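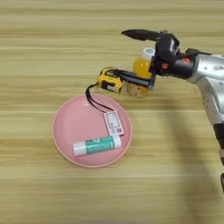

Settimio Galli wrote back that the second projector should go on the floor, pointing up, and that hanging it would only give us one more thing to take down between performances. He also thinks the Laklow reel is too dark to read on anything but white cloth. I agree on the cloth. I'm not sure yet about the floor.

January 15, 2022

Laklow, second week. Notes on the splice, the loop length and the screen.

Cut the walking section down to 151 frames. At 24 a second that gives just over six seconds, and the dancer's turn now lands before the join and doesn't straddle it. Ran the loop with the sound off for as long as I could stand. The join is still visible if you look for it, a small jump in the left shoulder. Tried taking out two more frames and put them back. It made the jump smaller but the turn looked rushed.

Tape splice for now. Will do a cement one when the length is settled, not before. The last cement splice from the Trereck reel opened up at the gate and we lost a foot of leader over it.

Screen: the cotton from Amato came in a width of 200 cm, a bit narrower than I asked for. Hemmed top and bottom, bare at the sides. With the projector at the back wall the picture spills over on the right. Moved it forward until it fitted, and then the fan noise was too close to the front row.

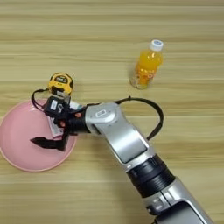 Lens swap is the other way round this. The longer lens keeps the projector at the back and brings the picture inside the cloth, but it costs us light, and the walking section is already the darkest thing on the reel. Could have it reprinted a stop lighter. Asked for a price, no answer yet.

Tried Settimio's floor position after lunch with the old machine. Two things I noticed. The picture widens towards the top, so the dancer's head looks too large and the feet too small. And anyone crossing in front throws a shadow up the full height of the cloth. The first is a fault. The second I would like to keep, at least for the part where the live dancer comes in from the side and stands against her own filmed figure. Ran that part several times with me standing in for her. It works best close to the projector, where the shadow covers the film figure completely.

Tilted the top of the cloth forward with a line to the beam. That straightened most of the picture. The bottom hem now hangs free and sways when the door opens, so it needs a bar in it. 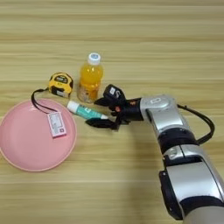
Sound: the Storneseck recordings are the footsteps only, no music. Played them against the loop with no attempt to match. They drift in and out of step with the picture and I think we should leave that alone. Level is low on the second half. Copy it again from the original tape.

To do before April:
Bar for the bottom hem, 56 cm in two places with a gap in the middle, or one long one if it can be got up the stairs
Chase the print price
Spare lamp for the old machine
Ask Settimio whether he minds the shadow being part of it
New leader on both reels

Seating plan still says 300, which was the big hall. Needs changing on the sheet.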